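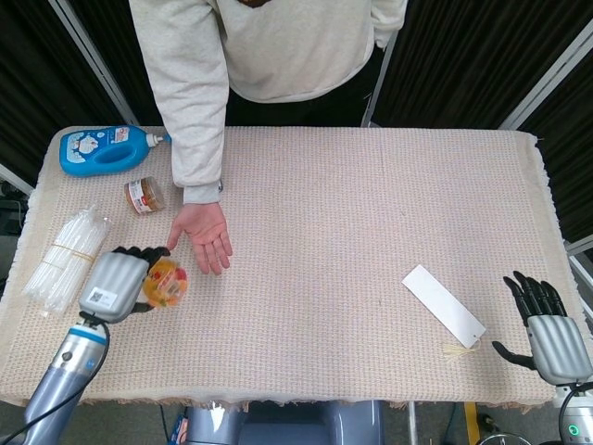 Detergent, drinking straws and a cup of fruit jelly at the sorting table in Dullum.

Dullum pantry opens a second sorting table

The neighborhood pantry in Dullum has opened a second table for sorting donated goods. It started in November and is used every morning from 8, before the doors open to families.

Until now all donations went over one table near the entrance, and food and cleaning products often ended up in the same bag. At the new table, things that come in mixed boxes are separated first. Detergent goes to the lower shelves, jars and sweets go to the food side, and small items like straws are kept for the children's parties.

"People give what they have at home, and we are thankful for it," said Aurel Oprea, who coordinates the pantry. "But a family should not find soap next to the jelly."

The pantry received 2,401 items last month and served 183 households. Oprea said the most needed products at the moment are laundry detergent, cooking oil and food in jars. Opened packages can not be accepted - this rule did not change.

The grocery store Lustesero has placed a collection box behind its cash registers. Its manager, Sebastian Zamfir, said that the box will stay until the end of winter.

Donations can also be brought directly to the pantry, until 6 in the evening. Please use the side door.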